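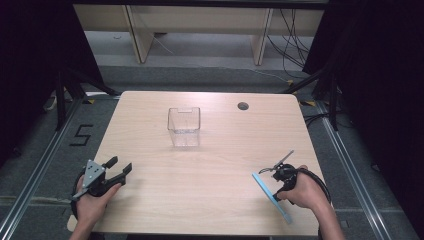 Search tips Enter keyword Go

Tips for showing a task with hand-held grippers

I collect these tips in a notebook since I started to record tasks, and now I put them on a page so that new people in our workshop do not need to ask me each time. My English is not perfect, please forgive. All is for hand-held grippers, one in each hand, with the cable going back to the recorder. At the end there are a few words for those who drive the arm by remote control.

Before you pick up the grippers

Clear the table of everything that is not part of the task. A pen or a coffee cup in the corner will be in all of your recordings, and later the model may learn something strange from it.

Wipe clear plastic boxes with a dry microfiber cloth. Do not use paper towel, it makes small scratches, and after a month the box looks like fog. For fingerprints I use one drop of dish soap in warm water, then I let the box dry upside down.

Lay the cable over the back of your hand and then down along the forearm. If it hangs from the front, it will catch the edge of the table exactly when you turn the wrist. Bogdan Munteanu fixes his with a soft hair band above the elbow, and I have copied him. Leave enough slack that you can stretch the arm fully to the far side of the table. Try this stretch once before recording.

Take off your watch and bracelet. Push up long sleeves.

Holding thin and flat things

Spatulas, rulers and scrapers are the most difficult for beginners. They turn between the jaws like a propeller. Hold the tool closer to its middle than you think, and close the jaws on the flat side, never on the edge. If it still slides, clean the jaws with alcohol and wait one minute. Dust from cardboard is usually the guilty one.

When the tool must go into a narrow box, bring it over the opening first, stop for a short moment, and then go down straight. People want to go in diagonally because with our own fingers we can feel the wall. With a gripper you feel almost nothing, and you will push the box over.

Use the second hand! Many beginners forget it and keep it in the air. Open the jaws of the free gripper wide, come to the box slowly from the side, and close on the wall only as much as needed. Thin plastic walls bend, and when you let go the box jumps a little.

Speed

Move slower than in your kitchen, but do not move like in a film in slow motion. Gemma Palumbo says she imagines that she passes a full soup plate to her grandmother. For me this works well.

If you drop the tool, do not grab it quickly. Either pick it up calmly with the gripper and continue, or stop the recording and mark it as failed. Both are useful. What is not useful is a recording where a bare hand comes in and repairs the problem.

How many and how long

I do 24 recordings and then I rest. After this number my thumb is tired and the grip becomes lazy, I can see it in the data. For the box task we made 900 good ones in June, and together with the bad ones it was 1268. I was at first ashamed for the bad ones, but Jouko Rautiainen told me his first set was much worse.

Between recordings, change the place of the box a little. Turn it also. If it stands always in the same spot, the robot learns the spot and does not look for the box.

If you use remote control

Most of the above is the same, but sit down. Put the elbows on something soft, a folded towel is enough. There is a small delay between your hand and the arm, so wait until the arm has arrived before you close the jaws. Malachy Ó Conaill taught me to breathe out when closing, and I do it even now with scissors at home.

Do not look at your own hands. Look only at the picture from the arm. The first day it gives a little headache, drink water and make short sessions.

After work

Hang the cables in wide loops, do not wrap them around the gripper. Check the screws on the side plates with the small hex key, by hand only and without force. Write in the notebook which gripper felt loose, even if you are not sure.

Updated February 23, 2026

Related tips
Cleaning gripper pads without leaving residue
How to label cables so the label stays on
Folding a towel with two grippers: where to begin
Removing old tape glue from a wooden table
Wrist exercises for long recording days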